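Desk Reset: How I Keep a Pretty Desk From Turning Into a Paper Pile

Welcome back! We use cookies to keep this site running. By continuing to browse you agree to our cookie policy. [Accept] [Manage settings]

I've been wanting to write up my desk tips since March, when I finally got fed up with losing things on a surface I'm supposed to be working at. So grab a coffee, it's a long one. 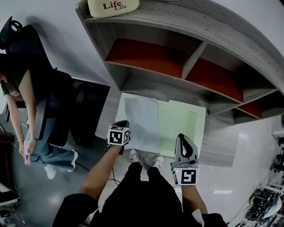
Start with the flat stuff

Everybody goes for the drawers first. I get it, drawers feel like the "real" mess. But the flat stuff on top is what makes a desk look tired - the loose sheets, the boards, the big thin things that slide over each other until you can't tell which one you need. A white sheet lying over a green sheet lying over a board is three things pretending to be one, and your eye slides right past them.

So I pick up every flat thing, one at a time, and decide on the spot. Keep it out, file it, or recycle it. I don't allow a "maybe" pile anymore. I had one for years and it was basically a second desk on top of my desk.

If you use a big board to work on (for cutting or drawing or as a blotter, whatever), let that be the one flat thing that lives out. Everything else goes somewhere at the end of the day. My friend Karla Mendoza keeps hers parallel to the front edge and gets twitchy when I bump it, and I have to say it does look a lot calmer that way.

See-through paper needs its own folder

I use a lot of tracing paper and thin sheets, and they are the worst. They curl, they stick to your arm in summer, and they disappear the second you put them on anything pale. I lost a pattern piece for 8 days once. It was on my desk the entire time!

Now all the thin stuff goes in one dark folder. A dark folder, please - I tried a clear one first and you can guess how that went. If the edges lift, slide the sheets under something flat and heavy overnight and they'll behave by morning. Mostly. Colored paper that has been sitting in the sun is more stubborn and may want a second night.

Let the cubbies do the work

I'm a huge fan of open shelving at the back of a desk, and if it curves around you, even better, you can reach more of it without getting up. And a colored back panel in each compartment is such a cheerful touch! Red-orange against gray wood grain is a combination I would never have dared to pick for myself and now I want it in every room.

A colored back is useful too. You see right away when a compartment is getting full, the color just goes away. My rule is that I should always be able to see a good bit of the back. When I can't, something has to leave.

For how to fill them, this is what has worked for me:

- Biggest compartment: the thing you're working on now. Just that. Not the thing you worked on last month and feel guilty about.

- Middle one: what you reach for every day. Mine has a cup of pens, the tape, my good scissors and a tin of clips.

- The narrow one: upright things only. Notebooks, envelopes, that dark folder. If you start laying things flat in a narrow space you'll never see the bottom one again.

Don't buy baskets until you've lived with the shelves for a couple of weeks. I bought 8 little boxes in one go from Wemness, so pleased with myself, and they were all a hair too deep. They're in the laundry room now holding clothespins and batteries.

Wiping down a wood-grain top

Grain patterns are wonderful at hiding dust and terrible at showing you where you've already wiped. I go in long strokes, left to right, starting at the back so I'm not dragging crumbs over the clean part. Slightly damp cloth, tiny drop of dish soap, then a dry cloth straight after. Do check what your own desk is made of before you put anything stronger on it.

Get the inside corners of the shelves while you're at it. A dry paintbrush, the soft cheap kind, gets into corners way better than a cloth wrapped around your finger. And run it along the bottom of the back panels, that's where the fluff collects.

For pen marks I try a plain white eraser first. It gets more than you'd think. Selamawit Ejigu wrote in after my last cleaning post to say she uses a dab of toothpaste, and I did try it, and it worked on one mark and left a dull spot next to another, so I'm sticking with the eraser. Sorry, Selamawit!

Cables, ugh

Anything that trails from the desk to the floor will sooner or later end up around somebody's foot. I use those soft hook-and-loop strips, 2 per cable, one up high under the desk edge and one near the leg. Leave a little slack between them or the thing will yank every time you move it. If it's a cable you plug and unplug all day, skip the lower strip and just coil the extra loosely.

Stand up to tidy

This one sounds silly. Push the chair right off to the side, put on some comfy sneakers and do the whole tidy standing up. When I sit down I start reading the papers, and then it's dinner time. Standing, I look down at everything at once and I'm much more ruthless. It takes me some 15 minutes now, and that's with stopping to sing along to the radio.

It's also easier with somebody else in the room, even if they're not lifting a finger. My neighbor Eldana Feyisa came by for a cup of tea one afternoon and stood there by my chair asking "do you need that?" about every single thing. I was so annoyed. I also filled a grocery bag with recycling.

A few leftovers that didn't fit anywhere

Black chairs show every bit of lint, so keep a lint roller in one of the compartments and go over the seat when you finish the desk.

If you share a desk, split the board down the middle. Your stuff left, theirs right. Works better than any talk we ever had about it in this house.

Keep a trash can on the side of your writing hand. Mine was on the wrong side forever and I kept making little heaps of paper scraps because turning around was too much trouble.

Next time I'm doing the drawers, finally. Natnael Gashaw asked about sticky runners and I have plenty to say about those, most of it involving candle wax.

Liked this post? Sign up for the newsletter and get new tips in your inbox. You can unsubscribe at any time.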